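Call for Participants: Crumb Firmness and Shelf Life of Soft Buns

Pawlak Baking Research is recruiting 20 adults for a trained descriptive panel. The panel will evaluate soft wheat buns at set intervals after baking. Sessions begin in September and continue for 13 weeks at our Resix building.

Background

Bread firms during storage as starch recrystallizes and moisture moves from crumb to crust. Instruments measure the force needed to compress a slice, but the readings do not always match what people report when they bite into it. The study compares instrument readings with panel scores for three formulas: a control, a formula with added enzyme, and a formula with a higher fat level. The formulas are coded and panelists will not be told which one they are tasting.

What panelists do

Training takes up the first two weeks. Panelists learn a fixed set of terms (firmness, springiness, dryness, adhesion to the palate, crumbliness) and practice placing reference samples on a line scale. Scoring sessions follow, one per week, starting at 9:30 a.m. and lasting 90 minutes. Each session covers six samples, with a rest period after the third. Scores are entered on a tablet using our Mina software. No prior experience with it is expected.

Samples are chewed and may be swallowed or expectorated. Water and unsalted crackers are provided. Panelists should not eat, smoke, chew gum, or drink coffee in the hour before a session, and should not wear perfume or scented hand cream.

Eligibility

Applicants must be 21 or older and available for all sessions. We cannot accept applicants who:

have celiac disease or an allergy to wheat, milk, egg, soy, or sesame
have dentures or dental work in progress
are pregnant
take medication that affects taste or saliva
work for a bakery, mill, or ingredient supplier

Regular bread eaters are preferred – at least three times a week. Smokers may apply but will be screened on the same threshold tests as everyone else.

Sample format
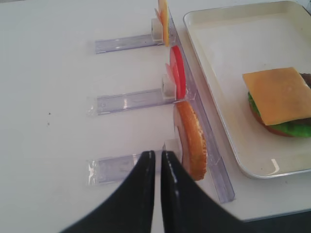

Crumb firmness is scored on slices, and panelists need to be comfortable judging a sample without its usual fillings. No butter, spread, or meat is served at any point. A round slice of bun held upright in a white block is shown. Panelists score the crumb first by pressing with one finger, then by biting, and each score is entered before the next step. Crust is scored separately on a second piece.

Payment

Panelists receive $300 on completion of training and a further payment for each scoring session attended, as set out in the consent form. Missed sessions are not paid. Anyone who misses more than two will be replaced from the reserve list. Parking is free in the Zurkis lot on the north side of the building. Bus fares are refunded on presentation of a ticket.

Screening

Screening takes one hour and consists of a health questionnaire, a basic taste test, and a ranking exercise with four bread samples of different ages. Results are given by email. Applicants who pass but are not placed will be offered a spot on the reserve list.

How to apply

Request the application form from Blair Laing, panel coordinator, at the front desk or by phone. Include your daytime availability and any food allergies, including those not listed above. Questions about the study design should go to Torquil Baxter. Applications close when all screening places are filled.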